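Sorting tasks (robot manipulation)

From Belodbridge, the open handbook of small robot software. Last revised November 25, 2022.

A sorting task is a job in which a robot arm moves objects until each one is in the place a rule says it belongs. The rule can go by shape, weight or a printed code, but colour is the one most of us start with. I've been writing the planning side of these for years now and I still think it's the best way into the subject, mainly because you can explain the goal to anyone in a sentence (red in the red one, blue in the blue one) and then spend all of August getting the software to agree with you!

A sorter usually has a perception step that finds the objects, a planner that picks the next move, and a controller that turns the move into joint angles. Older write-ups call the middle bit the "task layer". I don't much like the name, but you'll meet it.

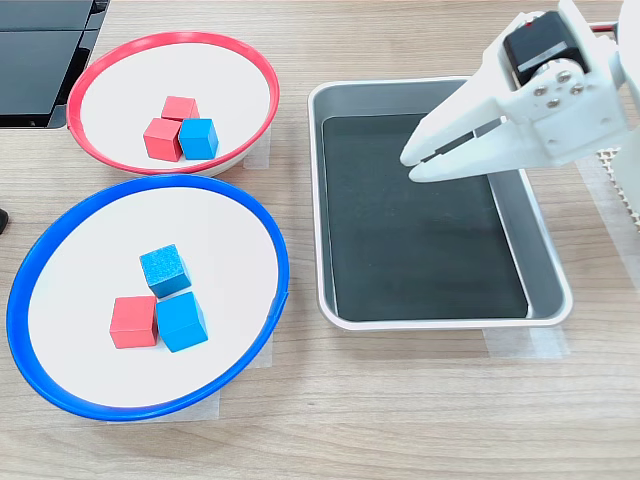
The planner keeps a list of which object is in which container, and compares it with the goal. Anything in the wrong place goes on a second list, and that second list is really the whole plan. When two containers each hold some of the other's objects you have a swap. If there's a limit on how many objects a container may hold, you need somewhere to park one while you shuffle the rest, known as a buffer. With no limit you can carry straight across. Zosness, the planner I help look after, checks for the direct route first and only then asks about a buffer.

Perception

Colour thresholds are quick to write and surprisingly good on painted blocks. Where they let you down is occlusion, when the arm itself gets between the lens and the thing you want to find.
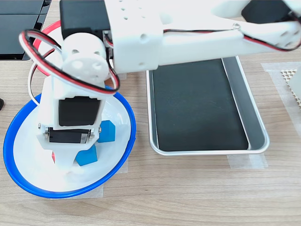

Tracking through occlusion is the part I get the most letters about. My advice is never to delete an object just because it has vanished for a few frames. With the gripper right down in the blue-rimmed bowl like that, the two blue cubes are easy enough, but all you get of anything red is a sliver at the edge of the white plastic, and a strict area filter will throw it out as noise. Keep the last known position, lower your confidence in it, and look again once the arm has lifted. Our old filter dropped any patch smaller than 65 pixels, which was far too greedy.

Knowing when to stop

A stop test ought to be dull. Ours wants the same answer from 3 looks in a row with the gripper clear of every container. Please don't let the planner declare itself finished while the fingers are still inside one, however tidy the list looks.

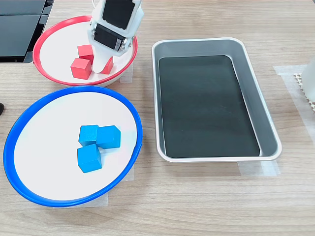

Manju Maurya
Section editor, Planning and Control

Tatu Mfinanga has a longer entry on grasp planning in clutter, and I'd read that next if your blocks tend to end up pressed together. See also: Buffers; Object permanence; Prostex log format.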